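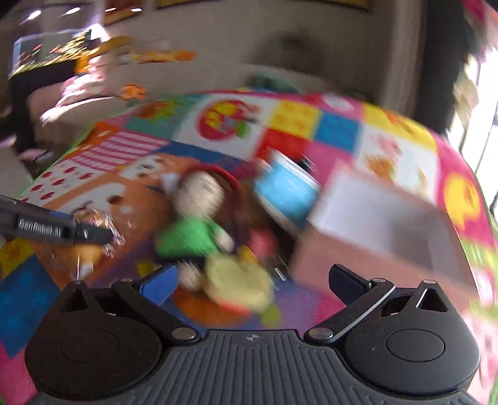
1 min read

I've had the Zillurano hand-held gripper for a month now, collecting toy tidying demos for our learning system, and I'm fond of it! The round fingertips are lovely on plush things (the doll with the red cap is my regular), and the linkage feels solid. Crinkly wrappers are harder, and I binned 46 clips over those alone.

My grumble is blur. Swing round too fast on a busy play mat and the whole room smears, so slow your wrist down. Viktória Orbán got 20 clean takes in a morning, I got 13.

Battery's fine, the strap is stiff. I'd buy it again, though I'd want a softer handle.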